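Cinta de enmascarar

La cinta de enmascarar, llamada también cinta de pintor, cinta de carrocero o, en varios países de América, tirro o masking tape, es una cinta adhesiva sensible a la presión formada por un soporte fino de papel y una capa de adhesivo de baja o media adherencia. Se emplea para delimitar superficies durante trabajos de pintura, proteger zonas contiguas, marcar posiciones y sujetar temporalmente materiales ligeros. Su característica distintiva frente a otras cintas es la posibilidad de retirarla sin dejar residuo apreciable ni dañar el sustrato, siempre que se respete el tiempo de permanencia indicado por el fabricante.

Composición

El soporte más común es el papel crepado, cuya superficie ondulada le confiere alargamiento y permite adaptarlo a curvas moderadas. El crepado se realiza en húmedo o en seco y determina en buena medida la nitidez del borde: a mayor relieve del papel, mayor capacidad de adaptación y menor definición de la línea de pintura. Para trabajos de precisión se fabrican soportes de papel liso tipo washi, de menor espesor y mayor resistencia relativa a la tracción.

El papel se impregna con un látex o una resina que le proporciona cohesión interna y evita la delaminación al desenrollarlo. Sobre la cara exterior se aplica un recubrimiento antiadherente, denominado release, que impide que el adhesivo quede unido a la vuelta anterior del rollo. Entre la cara interior y el adhesivo suele interponerse una imprimación que mejora el anclaje.

Los adhesivos se agrupan en tres familias principales. Los de caucho natural o sintético, combinados con resinas taquificantes, ofrecen agarre inmediato elevado y coste reducido, pero se degradan con la radiación ultravioleta. Los acrílicos presentan un agarre inicial menor, mejor resistencia al envejecimiento y retirada más limpia. Los de silicona se reservan para procesos a alta temperatura.

Clasificación

La clasificación comercial atiende al uso previsto y, de manera secundaria, al color, que carece de valor normativo. Las cintas de color crema o beige suelen corresponder a productos de uso general con adhesivo de caucho y retirada en plazos cortos. Las azules se asocian a adhesivos acrílicos de retirada prolongada. Las verdes y las amarillas se encuentran con frecuencia en aplicaciones de automoción o de superficies delicadas, aunque cada fabricante establece su propio código. La identificación del producto debe hacerse por la ficha técnica.

Según la adherencia se distinguen las cintas de baja adherencia, destinadas a papel pintado, barnices recientes y superficies frágiles; las de adherencia media, para madera, metal, vidrio y paramentos pintados; y las de alta adherencia, para sustratos rugosos como el ladrillo o el hormigón.

Propiedades y ensayos

La adherencia al pelado se determina separando una tira de una placa normalizada, generalmente de acero, a velocidad y ángulo constantes. El resultado se expresa en newtons por unidad de anchura. La resistencia a la tracción y el alargamiento en rotura se miden sobre probetas acondicionadas a temperatura y humedad controladas, ya que el papel varía sus propiedades mecánicas con el contenido de agua.

Otros parámetros habituales son el espesor total, la fuerza de desenrollado, el tack o pegajosidad instantánea y la resistencia a la cizalladura. Esta última indica el comportamiento de la cinta ante una carga paralela al plano de unión.

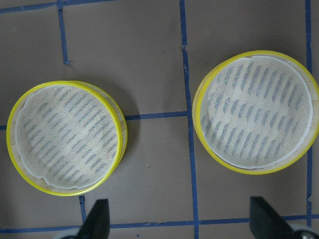
La temperatura de aplicación influye en el mojado del sustrato por el adhesivo. En frío, el adhesivo se rigidiza y el contacto inicial es deficiente; con calor, fluye hacia los poros y aumenta la adherencia final, lo que dificulta la retirada. El fenómeno se conoce como incremento de adherencia por permanencia y constituye la causa más frecuente de residuos.

Aplicación

El sustrato debe estar seco y libre de polvo, grasa y restos de desmoldeante. La cinta se extiende sin tensión excesiva, pues el papel estirado tiende a recuperar su longitud y se despega en los extremos. A continuación se presiona el borde con una espátula plástica o un rodillo de goma. En superficies texturadas puede sellarse el borde con una capa fina de la pintura del fondo antes de aplicar el color definitivo.

La retirada se efectúa lentamente, doblando la cinta sobre sí misma. Se recomienda hacerlo cuando la pintura ha perdido fluidez pero no ha endurecido por completo. Si la película está totalmente curada, conviene cortar la línea con una cuchilla para evitar desgarros.

Usos distintos de la pintura

En talleres, almacenes y laboratorios la cinta se utiliza para el marcado provisional de mesas, estanterías y suelos: líneas de referencia, cuadrículas, límites de puestos y posiciones de piezas. En artes escénicas sirve para señalar sobre el escenario la situación de intérpretes y decorados, si bien en este ámbito se prefieren cintas de tejido por su mayor resistencia al tránsito. También se usa en dibujo técnico y acuarela para fijar el papel al tablero, en carpintería para reducir el astillado durante el corte y en el rotulado de recipientes.

Para señalizaciones permanentes no es un material adecuado. El papel se deshilacha con la abrasión, absorbe líquidos de limpieza y pierde cohesión, de modo que la retirada posterior se produce en fragmentos.

Almacenamiento y residuos

Los rollos se conservan en posición horizontal, apoyados sobre su cara plana, en lugar fresco y protegidos de la luz solar directa. La humedad excesiva deforma el mandril de cartón y la sequedad vuelve quebradizo el soporte. El polvo adherido a los cantos reduce la calidad del borde, por lo que se aconseja mantener el embalaje individual hasta el momento de uso.

La cinta usada no suele admitirse en la recogida de papel, dado que el adhesivo y los restos de pintura interfieren en el proceso de repulpado. Cuando está contaminada con recubrimientos que contienen disolventes o metales pesados, se gestiona conforme a la normativa aplicable a dichos productos.

Véase también

Cinta adhesiva
Adhesivo sensible a la presión
Papel crepado
Washi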